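# The bedroom, day one

23/09/2019

So I finally started on the bedroom! We moved into the Wellow place last December and I swore I'd have every room sorted by spring, and, well, here we are in September. The kitchen got done, the hall got done (sort of), and the bedroom became the place where everything else went. I've got 300 square feet of upstairs to work with and I think I'd been walking on maybe a third of it.

My plan is one small area at a time, and a gallery page as I go so I can't quietly give up. The floor beside the bed came first, mostly because I was sick of stepping over it in the dark.

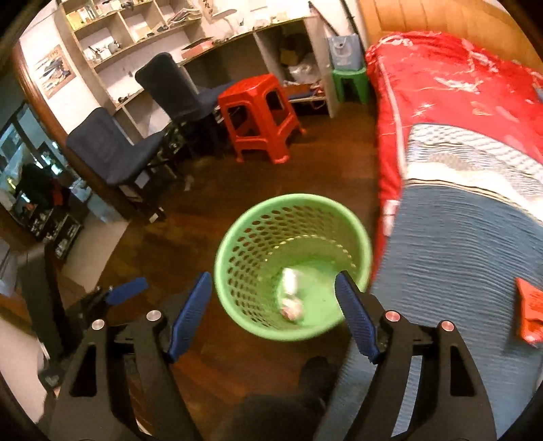 *Green mesh bin, two crumpled papers in it so far. The red quilt with the white starry print stays, I love that thing.*

I went back and forth on that bin, by the way. I nearly got one with a lid from Stodier, but with a lid I know I'd just set the trash on top of it. An open one I'll use. And the light green looks so good on the dark wood floor, much nicer than I expected for something that cost me $12!

The bedding is a mix and I've stopped apologizing for it. The stripy blue and white blanket has that wavy, ridgy texture that I can't leave alone when I'm reading, and the red quilt goes over the top half. My sister-in-law thinks they clash. She has an all-beige bedroom, so we were never going to agree.

Next up is the Ritchie dresser, which has one drawer that sticks and another that's nothing but phone chargers and old birthday cards. After that the closet, and I'm dreading the closet. If anybody has a good way to store winter sweaters without those vacuum bags (mine all leak), please leave a comment, I read every one.

More pictures when the dresser's done!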